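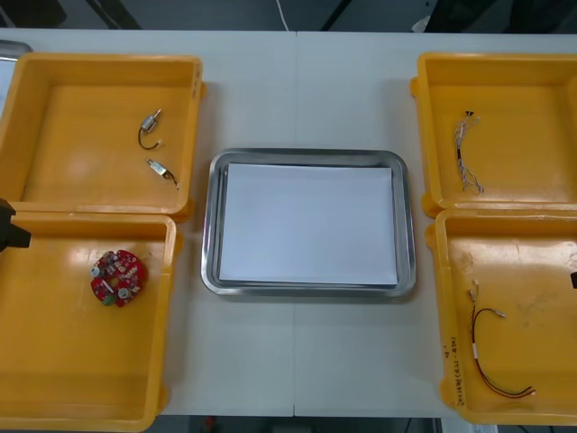 Kitting bench, 1/2/18

Right, first proper entry since the Gremelell cell went live, so I'd better get down what's changed before I forget how we used to do it.

Layout first. Yellow trays either side, steel tray in the middle with a sheet of white paper in it. Parts come out of the yellows, the kit gets made up on the paper. Wing-yan wanted the paper because the bare steel was throwing reflections at the camera, and it's a lot easier on my eyes too! The yellow floors still glare under the overhead lights. I've asked Marnthorpe whether they do the same tray in a matt finish, no answer yet.

A kit is one round red board, the little silver cylinder with its black lead, the flat silver piece, the multicoloured bundle and the red and black pair. We've got an order for 500 from Yuen and the arms are meant to do the lot, with one of us checking.

What's good: the boards. It puts a board down in the same spot every single time and I never have to turn one round to look at it. Mei-kuen says her wrists have stopped aching in the evenings (she did 222 kits by hand in one week in December, so I believe her).

What's not good: anything floppy. The multicoloured bundle is the worst, the strands fan out at the ends and the fingers close on two or three of them and leave the rest. I've started laying the bundle lengthways near the left side of the tray and that's helped a bit. Pak-hei thinks we should put a twist of tape round the middle. I said fine, but then somebody has to take the tape off at the other end and that'll be us as well, won't it.

The job itself is odd now. I used to have my hands busy and my head free, and we'd natter all morning. Now my hands are free and I have to watch. I was more tired at the end of the shift than I've been in months. Chun-hung said the same and he's half my age. We've agreed to swap every 2 hours and see if that does it. Mei-kuen would like to keep a hand bench going for the awkward orders, and I'm with her on that, it'd be a shame to lose the knack.

I-hsuan, if you're reading this: the marker label inside the front right tray is on the side wall, running up and down, and I have to tip my head to read it. Can we put labels on the outside? Also that tray could do with a wipe, it's all scuffs and smudges.

To do:
Try the tape (Pak-hei)
Chase Marnthorpe about matt trays
Ask Geveo for softer finger pads
Put the swap times up by the door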